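Help wanted at Flanuvia: someone to clean, wipe and wrap small framed pictures

Hi! I'm Ilona Kiss and I run Flanuvia, a little shop that sells secondhand framed prints and photographs. I buy them in boxes, mostly from house clearances, and they come to me dusty, fingerprinted and sometimes smelling strongly of somebody's attic. I need another pair of hands for the season, starting in October and going through December, and I'd love it if those hands were patient ones.

The job is pretty simple to explain. You take a frame out of the box, lay it flat on the table, and go over the glass and the edges with a cloth. Check the hanging cord on the back (the old ones fray, and I replace more of them than I'd like). Look for chips. Write what you find on the card, wrap the frame, put it on the shelf, get the next one. We have 400 frames waiting right now and another load coming from Pistholm as soon as Imre can get the van over there.

Most of them are small, the kind of thing you'd hang in a hallway. Lots of trees, lots of harbors, a surprising number of dogs. You'll get favorites. I've taken home far too many myself, so I won't judge — staff get first pick at cost, and Uliana has already filled her stairwell.

What I'm looking for: you're careful with glass, you can stand at a table for a couple of hours, and your handwriting can be read by other people. Experience is nice but I didn't have any when I started, so I can hardly ask for it. Please don't wear rings while you're working, and bring a hoodie or a sweater in the colder months because the workroom takes forever to warm up. You can listen to whatever you like, within reason. Kálmán and I disagree about what's within reason.

Shifts are four hours, mornings or afternoons, and you can mix them. I need 2 people, and I'm happy to take two friends if you want to apply together! Pay is hourly and goes out at the end of each month. We can talk about the rate when you call, along with bus fare if you're coming from out of town.

To apply, write me a few lines or just stop by before noon and ask for me or Andor. No résumé needed. Tell me which hours suit you and whether you're okay with stairs, as the storeroom is one floor up and the boxes have to get down somehow (we carry them in pairs).

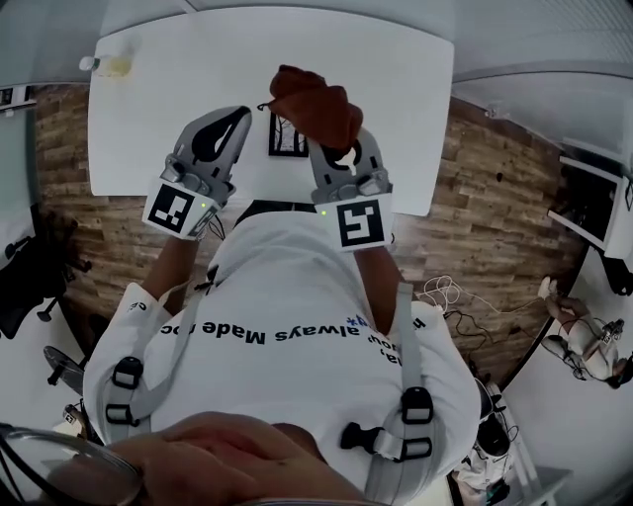 If you come by, plan on staying for half an hour so you can try a frame or two and see if you like it. Coffee's on me, and the bell by the side door sticks, so push hard.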